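Tidying a Living Room Tea Corner on a Marble Floor
By Oluf Hafstein

I love a tea corner! A pot, a few cups, a jar of something crunchy within reach — it makes a whole room friendlier. It also collects papers, cables and wrappers faster than any other spot in my house, so I now give mine a proper going-over. Set aside 40 minutes and put the kettle on for afterward.

Start with the floor

Pick up anything lying loose, then sweep with a soft brush, working from the walls toward the middle. Follow with a damp microfiber mop and plain warm water, plus a little pH-neutral stone cleaner if the floor feels sticky. Pale marble with soft gray clouding and faint tan veins is gorgeous once the dust is off it.
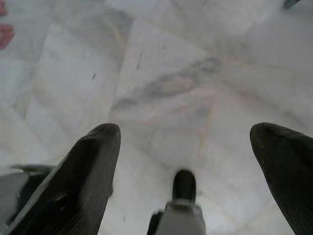 Can I use vinegar on marble?
Keep vinegar and lemon well away from it. Acid eats into the stone and leaves dull marks that only polishing will take out.

Sort the surfaces

Work on one piece of furniture at a time. I do the cabinet first, because tea things are the fun part. Cups go in a row at the front where you can grab them, with the pot behind. Wipe under every single one (rings hide there!) and dry the top with a clean cloth.

Snack jars do well on a low shelf. Clear ones with bright lids are my favorite — you can see what's running out, and the color cheers up a dark shelf. Stack papers in one pile, go through it, and give dolls and ornaments a quick dusting with a dry paintbrush.

Keep a waste bin right beside you for the whole job. Empty packaging goes straight in, and you never have to walk to the kitchen with a handful of wrappers.

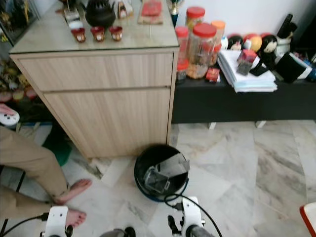
Finish with the drawers

Take out one drawer's contents, wipe the inside, and put back only what belongs with tea. Spare batteries can live somewhere else. Then fill the pot and sit down!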